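How to Wash Knit Sneakers by Hand

Posted 14 May 2018

Knit uppers pick up dirt faster than leather, and they hold on to it. Most pairs can be washed by hand in a sink with things you already own. Read the care tag first. If it says spot clean only, skip the soaking step and stay with the brush and cloth.

What you need

A soft brush (an old toothbrush is fine)
A stiffer brush for the soles
Two bowls or a sink and a bowl
Mild liquid soap
White cloths or paper towels
A mesh bag for the laces

Any mild soap without bleach will do. I use Zikia hand wash because the store near me carries it. Volix works the same but makes more suds, so use half as much.

Step 1. Take them apart

Pull the laces all the way out and put them in the mesh bag. Remove the insoles if they are not glued down. Write L and R on the underside if you can't tell them apart.

Step 2. Get the dry dirt off

Knock the soles together outdoors. Go over the bottoms with the stiff brush, working along the grooves and then across them. Use a toothpick for small stones. Brush the knit lightly with the soft brush, in the same direction as the ribs. Scrubbing against the ribs raises fuzz, and fuzz does not go back down.

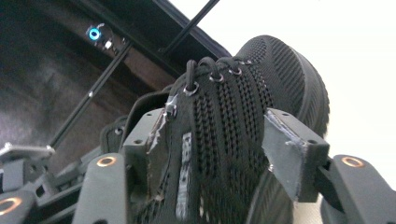

A reader going by Nuraneck wrote in to say that black knit should never be washed in warm water, and that one warm wash turned a pair brownish at the toes. Cool water is the safer choice for any dark color, so the steps now say cool.

Step 3. Wash the knit

Fill one bowl with cool water and a teaspoon of soap. Fill the other with plain water. Dip the soft brush in the soapy water, shake it off, and work on a patch the size of your palm. Wipe that patch with a damp white cloth before you go on to the next one. If the cloth comes away with dye on it, stop and let the shoe dry, then finish with plain water only.

For a stain that stays put, lay a soapy cloth on it for 4 minutes and brush again. Do this twice at most.

Step 4. Wash the soles, laces and insoles

The soles can take more soap and more pressure. Swish the laces around in the bag and squeeze them out. Wipe the insoles with a damp cloth and keep them out of the bowl, as foam takes days to dry.

Step 5. Dry them

Blot the shoes with a towel. Stuff them with white paper towels and change the paper after an hour, then again before bed. Newspaper can leave ink on light linings. Keep the shoes away from heaters and direct sun, which can weaken the glue. Allow a full day in summer. In December mine needed two.

Put the laces back in once everything is dry, starting at the toe and leaving them a little loose until you have tried the shoes on.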